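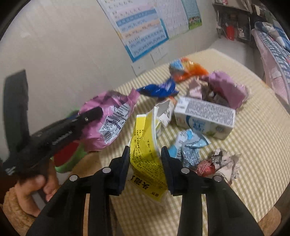
Mahsa Nazari told us that voter enrolment in Dallville was "going fine, thanks", and then asked us to leave the library foyer.

Our project looked at how first-time voters get onto the municipal roll. We mailed a survey to 247 students at the Nirnthorpe campus and got 176 back, a few of them filled in properly. The usual obstacle was proof of address. A residence letter counts, a phone bill doesn't, and the town website says the opposite on both.

Oliwia Dudek and Szymon Rutkowska tried enrolling at the counter in April. It took six visits, one of them to the wrong building, which still had the right sign.

We recommend a single list of accepted documents. Bogdan Grabowska has offered to laminate it.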